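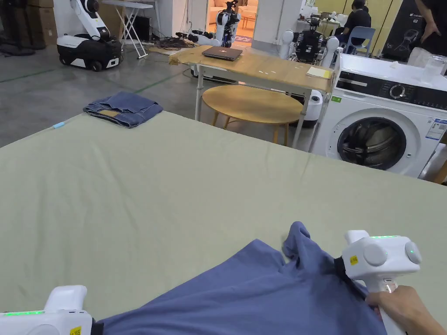
Home Issues Contributors Search Contact

4. Who takes the top line?

By this point I had the whole Vandenberghe collection copied and labelled, and I could get on with the bit I'd been looking forward to – sitting down and listening for the moments when two singers change places. If you've ever sung in a close harmony duo you'll know the feeling. The tune is in the lower voice, the tenor sits a third or so above it, and then the chorus comes along and the tune climbs to somewhere the lead singer can't comfortably go. So the tenor takes the tune, the lead drops underneath, and if they're good at it the audience doesn't hear a join at all.

I'll call this a swap. Some singers I talked to call it crossing or trading, and one man in Prundau called it "going round the back", which I wish I'd been brave enough to use as the title.

The collection has 33 songs by the Brilen Sisters, most of them recorded in a kitchen and a few in the small studio that Romix kept over a shop. Between them they give 261 chorus lines with both voices clear enough to follow. I left out anything where the guitar drowned the lower part (the kitchen tapes are terrible for this, I'm afraid!) and I left out the two hymns with a third singer, as three voices open up a different set of choices and I'd have needed a different way of writing them down.

My method was as plain as it sounds. I listened to each line three times: once for the tune, once for the upper voice, once for the lower. Then I wrote a T beside whichever voice had the tune. Kedir Tilahun did the same with his own copies and without seeing mine, and we compared sheets in June over a very long lunch. Where we disagreed we slowed the tape down, which helps with pitch but does odd things to vowels, and the vowels were often how we told the sisters apart in the first place.

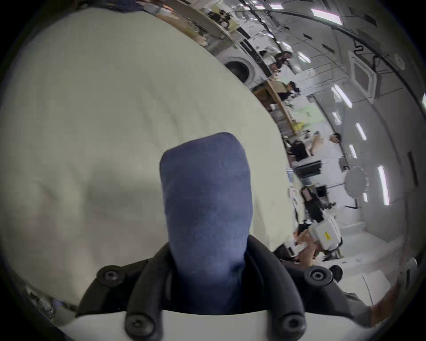
The vowels deserve a paragraph of their own, really. The older sister sings a broad, open "a" in words like "father" and "far", and the younger one pulls it slightly forward. At normal speed that's a great help. It's less help on held notes at the ends of lines, where the two of them slide towards each other until the words match, and I have several pages of notes from those endings with nothing on them but question marks. Tươi Dương, who teaches duet singing and has much quicker ears than mine, listened to the worst of these with me. She suggested following the breaths instead. The younger sister breathes late, nearly always just before the last two words, and once I knew to wait for it I could sort out most of my question marks in an evening.

We ended up with 19 songs containing at least one swap. I had expected fewer. The printed songbook gives the tune to one sister all the way through in every case, so anybody learning from the book alone would come away with a much stiffer idea of how these songs were sung.

Figure 2 sets out the commonest pattern in the way I wrote it on my sheets.

Verse, lines 1 to 4: lower voice T, upper voice harmony
Chorus, line 1: lower voice T, upper voice harmony
Chorus, lines 2 and 3: upper voice T, lower voice harmony
Chorus, line 4: lower voice T, upper voice harmony

Figure 2. Usual place of the swap in a four-line chorus. T marks the voice with the tune.

What I like about this is how little fuss there is. The swap falls in the gap after line 1, where there's a breath anyway, and the way back falls in the gap before line 4. Both sisters get a moment to find their new note. In the faster songs the gap is tiny, and there the lower voice tends to hold its last note and let the upper one move first. It's a lovely effect – a bit like someone keeping a door open.
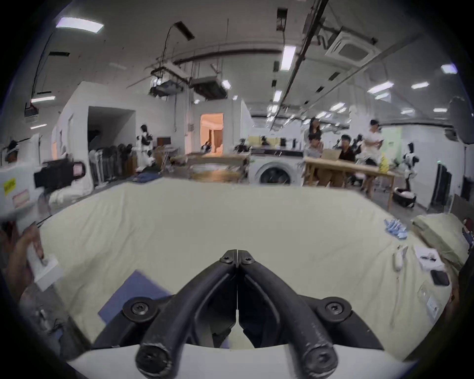 Does the swap always happen because the tune goes too high for the lower singer?

Height explains most of the swaps, but in six of the songs the tune stays well inside the older sister's range the whole way and they change over all the same.

Those six kept me busy for ages. My first guess was tiredness, the idea being that a singer hands the tune over late in a session. That fell apart as soon as I checked the running order written inside the tape boxes, as some of these songs come right at the start. My second guess was the words, and I still think there's something in it. In four of the six the chorus turns from telling a story to speaking straight to somebody ("come home", "don't you leave"), and the swap lands on that turn. Kedir isn't convinced. He thinks the change of chord comes first and the words happen to sit on top of it, and since the songs were mostly written with both happening at once, I can't find a clean way to prove him wrong. We have agreed to go on arguing.

The studio recordings muddy things further. Romix put the two voices on one microphone, and whoever had the tune seems to have stood closer to it, going by how the loudness changes. In the kitchen the sisters probably stayed in their chairs. So in the studio songs a swap can be heard as a change in balance as well as pitch, and I may well have caught more of the short ones there for that reason alone. I've marked studio and kitchen songs separately in my sheets, and I'd ask anyone using them to keep the two apart.

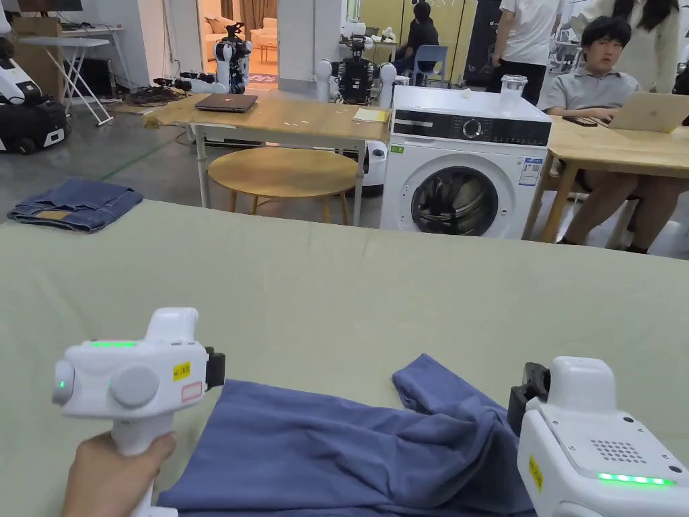 Can a swap be learned from a recording, or do the singers need to work it out together?

Singers can pick up the notes from a recording quite easily, though the timing of the breath seems to need two people in a room.

Tươi tried this with her own pupils, using one of the kitchen songs played at full speed. They had the notes fairly soon. The changeover took far longer, and most pairs left a small hole after line 1 where both of them were waiting politely for the other. The pairs who got past it had started watching each other's shoulders. I haven't any film of the Brilen Sisters, so I can't say whether they did the same, but it has changed how I hear the gap in Figure 2, and I come back to it in the next section when I look at the songs with an uneven number of lines.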